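3.2 Simulated demonstrations

Demonstrations were gathered in the Katik simulator through a wrist-mounted fisheye view. Each of 6 tabletop layouts was rebuilt with new wood textures and clutter, giving 700 episodes in total.

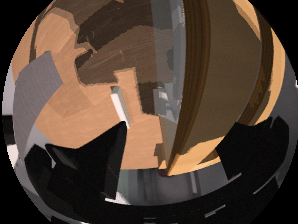 Figure 3. Simulated wrist view with both gripper fingers visible.

Katherine Muñoz objected that labelling episodes by final state alone would reward clumsy grasps, and asked that aborted approaches be kept as negatives. We adopted this. The 51 aborted episodes carry a separate label and are left out of the behaviour cloning loss.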